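러프 컷에 소리 입히기: 발표 메모

안녕하세요! 오늘은 단편 애니메이션 러프 컷에 임시 사운드를 까는 얘기를 해볼게요. (마이크 확인, 물 한 모금)
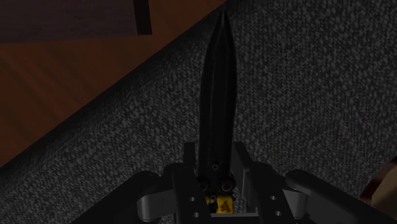 Uyên Đoàn
사운드 편집자, Flollamum

제가 Willard 작업할 때 큐가 276개였는데요, 처음엔 그걸 전부 완성품처럼 만들려고 했어요. 그러다 일주일을 날렸죠, 하하. 임시 사운드는 그냥 입으로 녹음해도 돼요. 발소리도 "툭툭" 하고 말로 때우면 감독님은 다 알아들으세요. (여기서 입 효과음 클립 틀기, 12초)
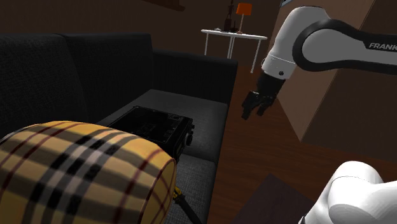 대사보다 숨소리 먼저

Vi라는 캐릭터는 대사가 일곱 줄뿐이에요. 그래서 숨소리를 먼저 깔아봤더니 컷 길이가 확 달라지더라고요! 애니메이터가 네 프레임만 더 달라고 할 때 근거도 생기고요. 파일 이름에는 꼭 컷 번호를 넣으세요. Wurkley 때는 "최종_진짜" 폴더만 뒤지다가 밤을 샜거든요... (웃음 나오면 잠깐 쉬기)
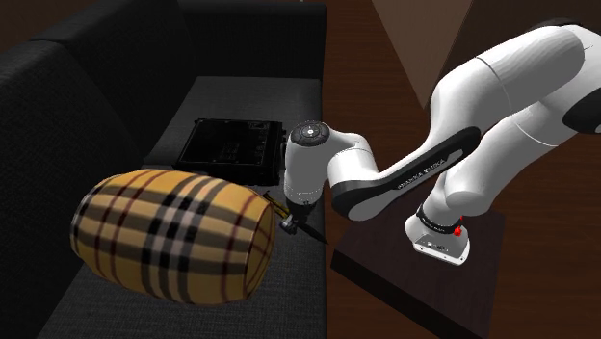 짙은 회색 소파와 체크무늬 원통형 물건

믹싱은 4월 워크숍에서 따로 다룰 거라 오늘은 건너뛸게요. 질문 받기 전에 Vi 클립 한 번 더 틀기, 볼륨 낮춰서.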